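Moving with a craft room: purge first or pack it all?

threadbobbin
Posted in: Sewing Rooms & Storage

Okay, I need outside opinions and my sister is no help at all. We're moving from Drandbridge to Trolville in February and I have a sewing room that has gotten completely out of hand. Fabric, interfacing, patterns from when my kids were little (they drive now!), buttons in every jar the kitchen ever gave up. The new house has a smaller room for me, but it has a window, so I'm not complaining.

My question: do you purge BEFORE the move, or just box everything up and sort on the other side? I've got 13 boxes packed and I swear the room looks fuller than when I started.

mossyquilter
Before before before. I did it the other way and I had boxes marked "sewing misc" in the garage for 2 years. I bought three seam rippers in that time and every one of them was in a box already. Never again.

Also you pay to move all that weight. Cotton is heavy!

plaidpatty
Going to disagree with mossy. When you purge under a deadline you get rid of the wrong stuff. I gave away a whole bin of wool before our last move since I was tired and cranky, and I still think about that wool. The green alone, ugh. Pack it, move it, and go through it with a cup of coffee when you can think straight.

threadbobbin
See, this is exactly the argument going on in my head at 2 in the morning, lol.

What about drawers? Do you folks empty them or leave them full and tape them shut? The movers (Bhardwaj, they did my neighbor's move) told me on the phone that small plastic ones can stay full if they're light. Mine are not light. I have one that's just zippers and it weighs as much as a toddler.

hemlineharriet
Empty them. A full drawer unit going down a flight of stairs will pop open no matter how much tape you use. Ask me how I know! I was finding bobbins under the porch until summer.

What I do now is one gallon zip bag per drawer, with the drawer number written on it in marker. Bag goes in the box, drawer goes back in empty. At the new place you just dump each bag back where it lived and you're sewing that same night. White cabinet with blue drawers is the kind I like for notions, since you can pull one open, get your hand right down in it and put it back without thinking.

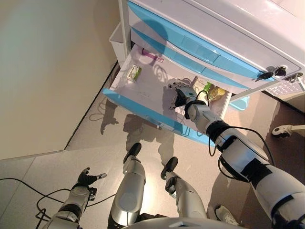

plaidpatty said she'd go along with the bags for notions but not for thread, which gets tangled into a bird's nest the minute you look away, and she'd rather see spools go in egg cartons or a lidded box with a towel on top.

hemlineharriet
Fair! I keep my spools on a wall rack so I forgot they can live in drawers. Egg cartons are a great idea, stealing that.

mossyquilter
I'm still stuck on the purging. Threadbobbin, how much of the fabric is pieces under a yard? That's where I'd start. Anything too small for a pocket goes to the scrap bag, and the scrap bag goes to the school or the dog bed people. You don't have to make one hard decision.

threadbobbin
Ohhh, a lot of it. I have a tub that's nothing but trimmings from a quilt I made 15 years ago. I don't even like the quilt.

mossyquilter
That tub is not going to Trolville.

plaidpatty
Okay, even I would let that tub go.

zigzagdad
Jumping in on the machine, because I didn't see anyone mention it. Don't put it on the truck. Mine is an old Zernon, all metal, 35 pounds with the case, and it rode in the front seat with the seat belt on. Take the needle out, put the foot down on a folded scrap, and tape the cord to itself. Tape on the cord only, please, it takes the finish right off the body.

hemlineharriet
Yes to the seat belt. My husband had to sit in back with the cat.

threadbobbin
Mine's going up front too then. Update for anyone following: quilt tub is gone, and two boxes of kids' patterns went with it. I kept the Halloween ones. Don't start, Mossy.

mossyquilter
I didn't say a word. How many Halloween ones?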